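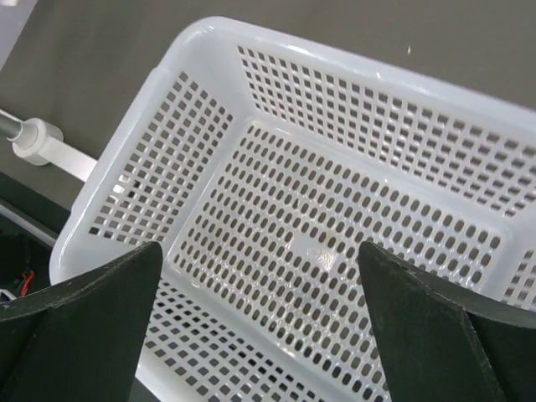 My sister-in-law reckons a robot arm for sorting the laundry is money down the drain, and she told me so twice over Christmas. Fair enough! But I've had the Vosora kit on hire from Lacson in Pultbridge for 51 days now (900 pounds to buy, much less by the month) and I've picked up a few tips.

Choose a plastic basket with a thick, rounded rim. Ours is white with holes all over, and the fingers have plenty of room between its walls.

Keep the basket in one spot. I put masking tape on the table at two corners — if it shifts, you'll have to teach the arm all over again, and that's a whole cup of tea gone.

Socks go in singly. Balled pairs roll off, and don't even try tights.

Wipe the fingertips with a damp cloth once a week, power off first. Fluff is the enemy.

The booklet is hopeless on speed settings, so start on the slowest. I'm keeping ours until February, then we'll see about buying.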